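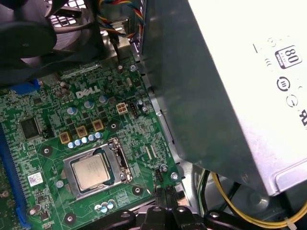
Blick der Handgelenkkamera auf ein Dell-Mainboard mit geöffnetem Prozessorsockel.

Startseite Leistungen Über uns Arbeitsweise Stellen Kontakt

Über uns

Perkell bringt Robotern Montage- und Demontagearbeiten bei. Ein Mensch macht die Aufgabe vor, entweder indem er den Arm von Hand führt oder indem er ihn vom Nebentisch aus fernsteuert. Aus den Aufzeichnungen entstehen Datensätze und fertige Abläufe, die unsere Kunden in ihren eigenen Anlagen einsetzen. Unser Sitz ist in Vanidville, Werkstatt und Büro liegen im selben Gebäude.

Gegründet wurde die Firma von Charoen Pongsiri. Er hatte vorher in der Instandsetzung von Bürorechnern gearbeitet und kannte die Handgriffe, die sich schlecht in ein Programm schreiben lassen: einen Hebel am Sockel lösen, der unter Spannung steht, einen Stecker abziehen, dessen Rastnase man nicht sieht, ein Kabel zur Seite nehmen, bevor man an die Schraube kommt. Solche Arbeiten machen bis heute den größten Teil unserer Aufträge aus.

Womit wir arbeiten

Wir üben an gewöhnlichen Desktop-Rechnern. Sie sind in großer Zahl zu bekommen, und jedes Modell ist innen ein wenig anders aufgebaut. Prozessor, Speicher, Laufwerke, Erweiterungskarten und Kabel verlangen jeweils einen eigenen Griff und eine eigene Kraft. Wer einem Arm zeigen kann, wie er ein Bauteil aus einem engen Gehäuse holt, ohne das Nachbarteil zu verbiegen, kommt auch mit vielen anderen Baugruppen zurecht.

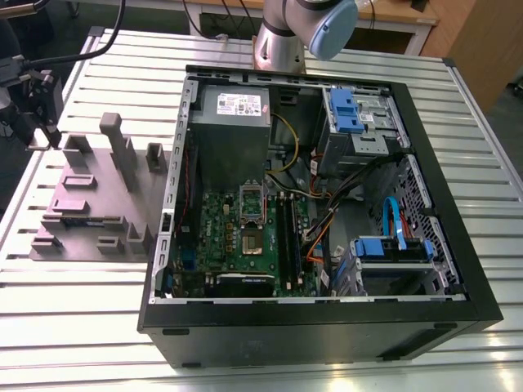

Arbeitsplatz mit liegendem Desktop-Gehäuse, links die Aufnahmeplatte aus dem 3D-Drucker.

Die Gehäuse werden auf Tische mit Aluminiumprofilen gelegt, auf denen sich Vorrichtungen verschieben und neu festsetzen lassen. Platten und Blöcke drucken wir selbst. Wenn eine Form nicht passt, wird die Zeichnung geändert und die Platte über Nacht neu gedruckt.

Für die Fernsteuerung benutzen wir Handari, ein Griffstück, das wir im Haus entwickelt haben. Die Person am Griffstück arbeitet mit zwei Ansichten: einer Kamera am Handgelenk des Roboters und einer festen Kamera am Tisch. Beide Bilder werden zusammen mit den Gelenkstellungen und der Öffnung des Greifers gespeichert. Beim Führen von Hand entfällt das Griffstück, die übrige Aufzeichnung bleibt gleich.

Wie ein Auftrag abläuft

Am Anfang steht ein Gespräch über das Bauteil. Wir brauchen mehrere Muster, möglichst auch gebrauchte oder leicht beschädigte. Danach führt jemand aus dem Team die Aufgabe mit den eigenen Händen aus und schreibt die Schritte auf. Erst dann kommt der Arm dazu.

Für jeden Teilschritt nehmen wir 100 Vorführungen auf. Die Lage des Gehäuses wird zwischen den Durchgängen leicht verändert, ebenso das Licht. Misslungene Durchgänge werden gekennzeichnet und bleiben im Bestand – viele Kunden fragen ausdrücklich danach. Ein Durchgang, bei dem der Greifer abrutscht und neu ansetzt, gilt bei uns als brauchbar, solange die Korrektur vollständig aufgezeichnet ist.

Anschließend sieht eine zweite Person das Material durch. Sie prüft, ob beide Kameras zeitlich zusammenpassen und ob die Beschriftung der Schritte stimmt. Wer vorgeführt hat, prüft die eigenen Aufnahmen nicht. Der Kunde erhält die Daten, das Schrittprotokoll und auf Wunsch die Druckdateien für die Vorrichtungen.

Stand 4. März 2020 umfasst unser eigener Bestand 1371 geprüfte Vorführungen. Die letzte größere Reihe zum Sockelhebel wurde im Februar abgeschlossen. Aufnahmen aus Kundenaufträgen sind in dieser Zahl nicht enthalten, sie gehören den Auftraggebern.

Wer bei uns arbeitet

Die meisten Kolleginnen und Kollegen kommen aus handwerklichen oder technischen Berufen: Elektronik, Feinmechanik, Werkzeugbau. Programmierkenntnisse sind für die Arbeit am Griffstück nicht nötig. Wichtiger sind eine ruhige Hand und die Geduld, denselben Handgriff am Nachmittag noch so auszuführen wie am Morgen. Neue Mitarbeiter üben zunächst an ausgemusterten Mainboards und wechseln sich nach jeder Stunde ab.

Die Auswertung und die Software liegen bei einer kleinen Gruppe im Büro nebenan. Sie betreut auch Sugiyama, unser Werkzeug zum Sichten und Beschriften der Aufnahmen. Kunden können es für die Dauer eines Projekts mitbenutzen.

Besuch und Kontakt

Die Werkstatt kann nach Absprache besichtigt werden. Wer ein eigenes Bauteil mitbringt, darf den Arm unter Anleitung selbst führen. Bitte geben Sie bei der Anmeldung Größe und Gewicht des Teils an, damit wir einen Tisch vorbereiten können. Anfragen beantwortet Charoen Pongsiri über das Kontaktformular.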